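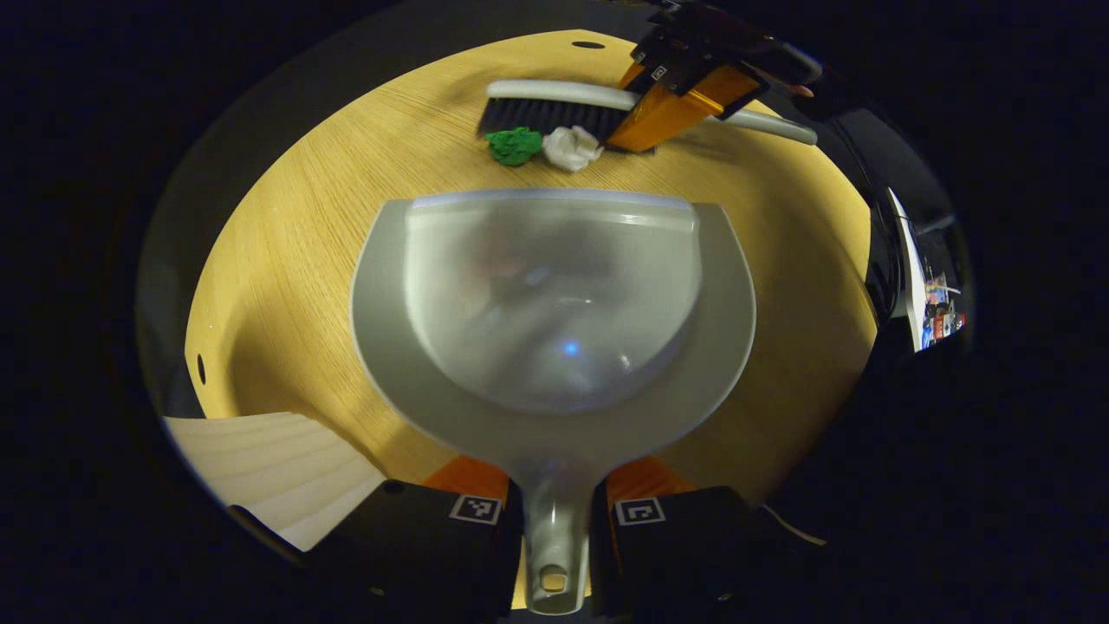
Home Forums Grippers and End Tools Setup and Repair Log in

Hand-held pair, dustpan twists in the fingers

ziltside_bench
Two hand-held grippers here, one on the dustpan and one on the brush, sweeping crumpled paper on a round table. The pan handle goes between the fingers and the orange pads sit up under the neck. When the brush pushes, the pan rolls to the left. Pads have 4000 cycles on them. Do I change the pads or the grip?

Mavromatis
Pads first. At 4000 ours were glazed. Wipe them with alcohol, let them dry, try again. If it still rolls, put new ones on both fingers. Don't mix old and new.

dandley605
I disagree. A round handle between two flat fingers will roll with any pad. Grip higher, where the neck widens, and check that the fingers close parallel. Ours were off by 8 mm at the tips after a screw backed out.

Mavromatis
8 mm is a broken gripper, that's a different problem. He'd see it with his eyes.

dandley605
We didn't see it for a week.

ziltside_bench
Wiped the pads, no change. Fingers close square against a ruler. Which pads are people buying?

predov_tools
We cut our own from sheet, 100 at a time. Clean the marker squares while you have it apart. A smear on one of those gave us bad finger width readings, and we blamed the pads for it.

ziltside_bench
Posted March 4, 2025
New pads on, grip moved up the neck. Rolls less. Still moves a little on a hard push from the brush.

dandley605
So it was the grip.

Mavromatis
He changed two things at once. Put the old pads back and run it.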